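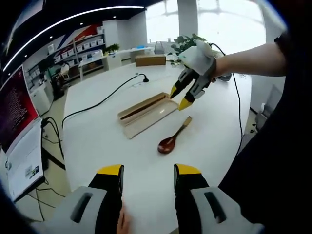

Praseck asks if we can swap the yellow tips for the flat black pads before anyone compares numbers, thin sticks roll on the curved ones and that skews everything.

Fair. Noted as open issue, see bottom. Rest of this card is for the tips as they are now.

Sostton utensil set, data card
Version of 14 April 2025

What it is
Hand-held gripper trials, tableware only. Spoons, chopsticks, trays, a wooden case. White table throughout. Two gripper builds compared, Vanddale and El Khatib. Same jaw geometry on paper, differnt springs.

Size
2,000 episodes kept, 233 thrown out (tracking loss mostly). Video plus jaw width plus pose.

Tasks
1. Spoon, pick and place. Easy. Both builds fine.
2. Chopstick, pick from flat on the table. Hard one. Vanddale closes too fast, stick jumps. El Khatib slower but holds.
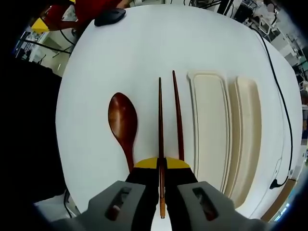 3. Case, open and close. Needs two grippers, so sync the clocks first. Drift over 90 ms = drop the episode.

Notes on use
Wide lens, heavy distortion at the edges. Undistort before you do anything with pose. Jaw width is raw counts, 0 to 4,000, not mm. Conversion script is in tools, the one from February is wrong, dont use it.

Cables get in view alot. We left them in, masking made tracking worse. 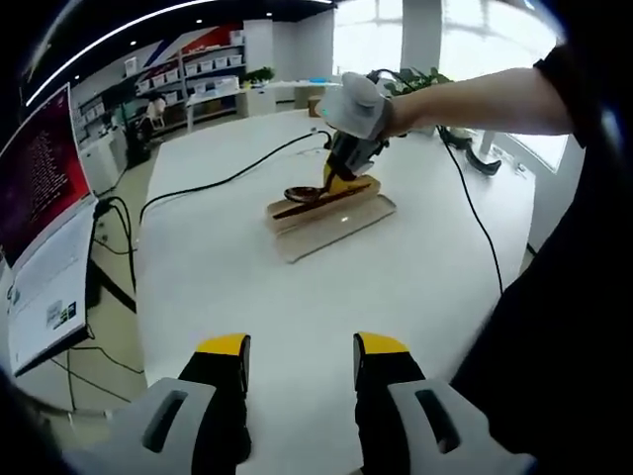 Train/test split is by session and not by episode, keep it that way or the test scores come out way too nice.

Open issues
- flat pads vs curved tips, rerun task 2 with both
- El Khatib left finger has play, shim it
- jaw zero not reset between sessions on the early Vanddale stuff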